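21st July

Saturday and I've spent most of it on the Weltier quote, which was not the plan. Plan was the fence. Fence still leaning.

Three versions of the budget now. First one had two grippers and no spares. Second one had spares and no money left for the bench. Third is the one I'll send to Bodham, probably, if I can stop fiddling with it.

The prices, so I have them in one place. Fingers, plain parallel pair, 149 each set from Weltier. Gebremichael do a set at 139 but carriage is extra and they won't say how much until you order, so that's no saving. Mounting plate 236 whichever way I cut it. Control box 528 and I nearly shut the laptop when I saw that. Last year's catalogue had it cheaper, I'm sure of it, but I can't find last year's catalogue. Looked in the blue folder, looked in the car.

Rang Flundwood yesterday about second-hand. They've got a box the same model, no lead, no manual, "should be fine". Didn't like the should. Have asked them for the serial number anyway.

Lunch was toast, twice.

After that went back to the simulation. The point is to get as much as possible sorted on the screen before buying a thing – if the drawers and doors job can be done with plain fingers then we don't need the fancy adaptive ones, and that changes the whole sheet. Bodham keep asking what it's FOR and the answer is still cupboards. Opening them, shutting them, getting hold of the knob. So cupboards is what I've been looking at all afternoon, grey floor and grey wall and brown wood till my eyes went.

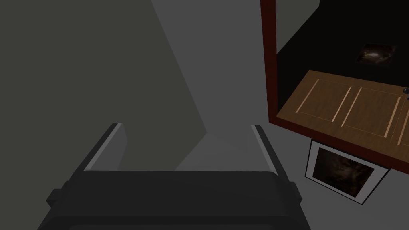
Sim, Saturday afternoon. Fingers open, cabinet top right with the knob just in at the edge.

The knob is the thing. It's small and dark and it sticks out from the panel, and whatever I buy has to get round it without scraping the wood. How wide do the fingers need to open? How long before they foul on the panel? The Weltier drawing gives the opening but not the finger length from the housing, which is the number I want. Emailed them. Won't hear till next week now obviously.

Also the housing is a big boxy lump. Fine out in the open, but what about low down near the floor or in a corner? Need to allow for that in the bench layout, so the bench wants to be deeper than I drew it, so the timber goes up. Everything I touch goes up. Might use the old door from the shed as a bench top. It's flat enough. Nearly flat.

Things I'd forgotten to put in, in the order I remembered them –
cables
the emergancy stop
a second emergency stop for the other side of the bench
fixings for the plate (are they included? ask)
a real cabinet!! can't test on a pretend one for ever

Secondhand furniture place for that last one. Want something with recessed panels and small knobs, as near to the model as I can get, so I can compare like with like. Solid if poss. Don't mind scratches, it's going to get scratches.

Decided, I think: one control box new, one set of fingers plus one spare set, both Weltier. Leave the second arm until August and see what Bodham say about the rest of the money. Adaptive fingers off the list altogether unless the knob beats me. Put them in a note at the bottom as "possible later" so it doesn't look as if I forgot them.

Not sure about training. Gebremichael offer a day of it and I've no idea if it's any good or just someone reading the manual out. Left the line in with a question mark. Bodham hate question marks.

Read it all through again after tea and found I'd counted the mounting plate twice. So that's 236 back, lovely, best moment of the day. Spent it straight away on the deeper bench and the cables.

Need to do tomorow: redo the totals, send the thing, ring nobody. Fence if dry.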